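Section 4. Positioning and Leveling the Work Table

This section applies to the Movia height-adjustable work table and the fixed-leg version supplied under the same name. Read it in full before moving the table from the delivery area. Assembly of the legs and crossbar is covered in Section 3, and the connection of the control box is covered in Section 5.

4.1 Before You Begin

The table must be assembled and standing upright on all of its feet. Two adults are required for every step that involves lifting. The combined load on the tabletop must not exceed 70 kg once the table is in service, and the tabletop must be clear of all loads while the table is being moved.

You will need:
Spirit level, at least 48 cm long
Open-end wrench (supplied in bag C)
Felt pads (supplied in bag C)
Tape measure
Soft blanket or cardboard sheet

CAUTION: Do not drag the table. Dragging places a sideways load on the feet and can bend the adjusting screws. Damage of this kind is not covered by the warranty.

4.2 Choosing the Location

1. Select a floor area that is firm, dry and free of loose rugs. Carpet is acceptable if the pile is short.

2. Measure the distance from the wall to the intended rear edge of the table. Leave a gap of at least 200 mm along the full length of the wall for cables and for cleaning.

3. Check that no heating outlet, radiator or floor drain lies beneath the tabletop. Wood surfaces that are heated from below may cup or split along the grain.

4. Confirm that drawers, doors and windows nearby can be opened fully with the table in its final place.

NOTE: In rooms with direct afternoon sun, turn the table so that its short side faces the window. Uneven fading of the finish is normal and does not affect the strength of the top.

4.3 Moving the Table into Place

1. Lay the blanket or cardboard over any threshold the table must cross.

2. With one person at each short side, grip the table under the frame rails. Do not lift by the edge of the tabletop.

3. Lift together, keeping the table level, and carry it to the chosen location.

4. Lower all feet to the floor at the same time. Keep fingers clear of the underside of the frame.

5. Press a felt pad onto each foot if the floor is wood or vinyl. Pads are not needed on concrete.

Tables used to support a raised platform should be leveled before the platform is put in place, and checked again after it is loaded. The weight of the platform may cause the feet to settle slightly, particularly on carpet. 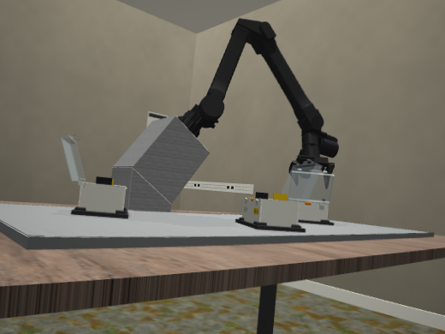
Figure 4-2. Platform resting on a wood-grain tabletop.

4.4 Leveling

1. Place the spirit level along the front edge of the tabletop, centered between the short sides.

2. Identify the lower end. Turn the adjusting screw on the nearest foot counterclockwise with the wrench until the bubble is centered.

3. Move the level to the rear edge and repeat.

4. Place the level across the tabletop from front to rear, first at the left and then at the right. Correct as needed, turning each screw no more than half a turn at a time.

5. Press down firmly on each corner in turn. If the table rocks, lower the foot at that corner until it bears on the floor.

6. Tighten the locknut on every foot. Hold the screw still with your other hand while tightening.

CAUTION: Do not extend any adjusting screw past the red mark. If the table cannot be leveled within this limit, choose another location or place a rigid shim of the correct size beneath the foot. Folded paper and cardboard must not be used as shims.

4.5 Periodic Checks

Repeat steps 1 through 6 of Section 4.4 one month after installation and once a year after that. October is suggested in regions where indoor heating begins in the fall. A table that has been moved, even within the same room, must be leveled again before use.

Record each check on the card inside the rear rail. The person responsible should sign the card and note any foot that required more than one full turn.

4.6 Replacement Parts

Adjusting feet are sold in sets of four under part number 287. Felt pads and locknuts may be ordered separately. Requests should be sent in writing to Kazue Ishida, Parts and Service, Movia, Clestley office, and should state the serial number printed on the label beneath the tabletop.

Revised April 18, 2023. Replaces all earlier versions of Section 4.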